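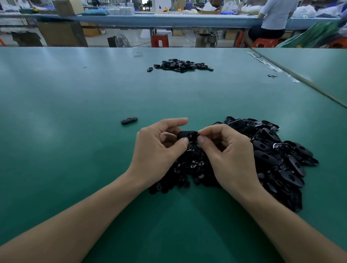

4.2 Segmenting repeated bimanual handling from head-mounted video

Figure 3. Bench work at the Gerkar site, head-mounted view. Both hands hold one black oval part above the main pile; a second, smaller pile lies farther back on the mat.

The recordings used in this section come from hand work on small moulded parts. The task is short, and it repeats many times within a single recording. A worker takes a part from a pile, brings it between the two hands, turns or presses it, and puts it down. We call one such pass a cycle. The aim is to find the start and end of every cycle without labels on individual frames, so that each cycle can later be used as one demonstration for the two-arm policy described in Section 5.

Three properties of the material make this harder than the kitchen and assembly recordings treated in Section 4.1. First, the parts are identical in outline and lie on top of one another. A detector trained on single objects tends to merge neighbouring parts or to return one box for a whole heap. Secondly, the held part is small compared with the fingers, and the grip hides much of it. In Figure 3 the left thumb and curled fingers close on one end of the part while the right thumb and index finger hold the other, and the part is only just above the near edge of the pile. Black against black gives very little contrast at this point. Thirdly, the view takes in a good deal of the shop floor beyond the table, including another worker seated at a bench. Motion in this region has nothing to do with the task, yet it enters any measure computed over the full image.

We therefore do not track the parts. The method, Skilley, works on the hands alone and treats the pile as a fixed region of the table. Hand keypoints are estimated in each frame and expressed relative to the table plane, which is fitted once at the start of the recording and updated when the head moves. Two signals are then computed: the distance between the two thumb tips, and the height of the lower of the two hands above the plane. A cycle boundary is proposed where the first signal has a local maximum and the second falls below a threshold set for each recording. The threshold is taken from the lower mode of the height histogram, so no value has to be chosen by hand.

Boundaries proposed in this way are too many. Workers often reach into the pile and come back with nothing, or shift a few parts aside before taking one. Both movements look like a boundary in the distance signal. We remove them with a second pass, in which each candidate segment is compared with the median segment of the same recording by dynamic time warping. Segments whose cost exceeds twice the median cost are joined to the neighbour with the lower cost – in most cases the one that follows. The pass is repeated until no segment changes. We did not find a recording in which this failed to settle.

Loose parts away from the pile need separate treatment. A single part may lie on the bare mat close to the left hand, as in Figure 3, and reaching for it gives a path unlike those that start at the heap. Early versions of the method discarded such cycles as outliers. We now allow 2 templates per recording, one for each common starting region, and assign each segment to the closer of the two. The number was fixed before the test recordings were processed and was not tuned on them.

The test set holds 4000 cycles marked by hand from 9 workers, none of whom appears in the material used for development. All test recordings were made in September. A proposed boundary is counted as correct if it falls within half a second of a marked one, and each marked boundary may be matched only once. We compare against Lyimo, a baseline that segments on optical flow over the full image, and against a version of the same baseline limited to a mask around the hands.

Skilley gives fewer false boundaries than either version of the baseline. The masked version closes part of the gap, which suggests that background motion accounts for some of the error but leaves the empty reaches unsolved. Missed boundaries are similar for all three methods. They occur mainly where a worker takes the next part with one hand while the other is still putting down the last, so that two cycles overlap and a single boundary is poorly defined. The annotators also disagreed most often on these cases.

Two limits should be noted. The method assumes that both hands remain in view, and a worker who leans back or looks aside for more than a few frames produces a gap that we leave unfilled. It also says nothing about the state of the part. Whether a cycle ended with the part handled correctly cannot be read from the hand paths, and segments are passed on to the Sestedico training set without a quality label. Section 4.3 describes how segments with unusual duration are filtered before training.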